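Student Robotics Team Prepares Hand-Held Gripper Project for Fostevent

The Treltbridge student robotics club has entered the final stage of work on Skerkora, a year-long project in which students record everyday household tasks with hand-held grippers and use the recordings to train a robot arm. The project will be presented at Fostevent in September, where the club will compete in the service robotics category.

Skerkora began as a proposal from second-year students who wished to study how a robot might learn to set a table, close a drawer or return objects to a shelf. Members carry out each task themselves with a gripper held in the hand, and the recordings are then sorted and labeled before they are used in training. As of this week, the team has accepted 777 recordings. A further 381 are awaiting review and will be checked by students who did not take part in the original sessions.

"We ask every student to do each part of the job," said Bram Wouters, faculty adviser to the club. "Those who write the training code also spend time holding the gripper, and those who prefer the mechanical side are expected to sit down with the data. The questions they bring to our meetings have become a good deal sharper as a result."

Work takes place in the two-level project hall, where students share the open floor beneath the mezzanine with other groups in the engineering program. Furniture and household items are arranged along the walls so that tasks can be recorded in more than one setting. Sessions are held every Tuesday and run until 9 p.m. during the weeks before a competition.

Each gripper carries square printed markers, which allow the software to follow the position of its moving parts. The current version of the gripper body has softer pads than the one used last fall, following a series of trials in which smooth plastic cups slipped during lifting. Drawings for both versions are kept in the club's shared archive and are open to all enrolled students.
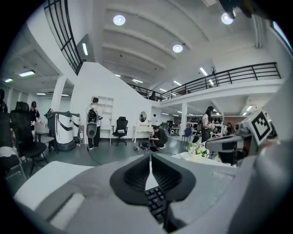 Competition Format

Teams in the service robotics category will complete 4 tasks before a panel of judges. Two of the tasks are published in advance, and the remaining two are announced on the morning of the event. Robots must operate without direct control from team members once a round has started. Scores are based on completion, time and the handling of objects, with a separate award for technical documentation.

Support for the project has been provided by Avotiņš, which supplied motors and machining time for the gripper parts. The company will also host club members for a workshop on parts inspection later in the term.

Students who wish to join the club may attend any Tuesday session. No previous experience with robotics is required, but new members must complete the hall's safety orientation before using tools or equipment. Registration forms are available at the engineering program office.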